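Speaker notes: Teaching an Arm to Cook, One Example at a Time

Opening

Thank everybody for coming, and thank Domnica for the slides, which look far better than mine ever do. Say who we are: the Nistis kitchen group, four desks and one simulator. Tell them I'll be talking about collecting examples, and that the training part belongs to Veerle, who is up next. Start with the view from the hand, blue finger and all, and give people a moment to find the countertop with the faucet.

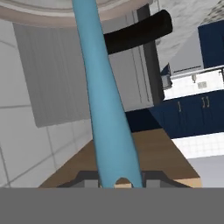

What we collect

One example is one try at one task, driven by a person from start to finish. We aimed for 1000 of them by June (pause here, Traian likes to groan at this number). Every driver gets 20 practice tries first, and those we throw away, even the lovely ones.
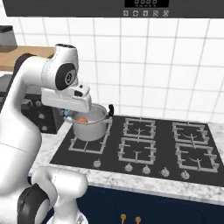

Variety matters more to us than polish, and I do want to spend a little time on this. Ilham drives slowly and carefully, Sânziana goes straight in, and we keep both! With a deep pot like the one on the burner grate there, the gripper can come at the rim in all sorts of ways, and we'd love the model to see plenty of them. Mention the 27 tries we nearly deleted for being clumsy.

Choosing views

Wrist view for the fingers, outside views for the whole arm. With the gripper pointing down into the pot, I like having the elbow in sight too. 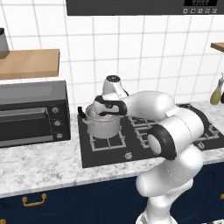

Page last changed: March 18, 2022

Close by inviting questions, and send anyone who wants to try driving over to Ilham.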